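Home | Trips | Threads | About

Night bus to Stornby, thread. Left at 15 minutes past midnight, seat at the back, no blanket. 107 km of bends

Packing list was short – bottle, socks, charger. The grey metal one, it's had a hard life

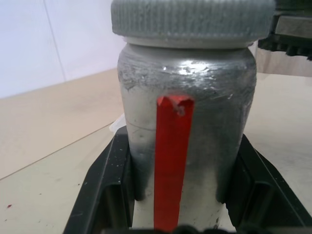
2/ The bus

Driver changed at Lemenell. Everyone off for 25 minutes, cafe shut, vending machine took my coins adn gave me nothing

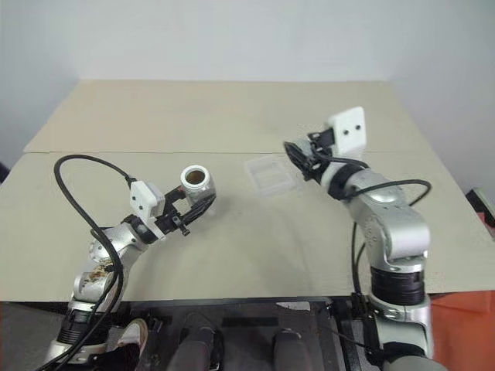 then back on, and a man called Ionuț gave me half his cheese roll. Hero

3/ Got in at dawn. Hostel won't do check in til three so I'm on a bench by the harbour

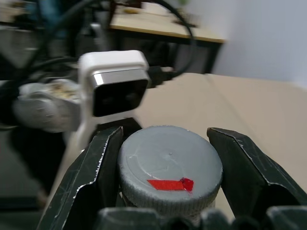

4/ Ferry to Vunura tomorow if the wind drops. Bag stays at the hostel, bottle comes with me – red tape on the cap so I can spot it in a dorm full of grey ones. Anyone done the crossing? Is it rough?

© Gavin MacRitchie | Contact | Back to top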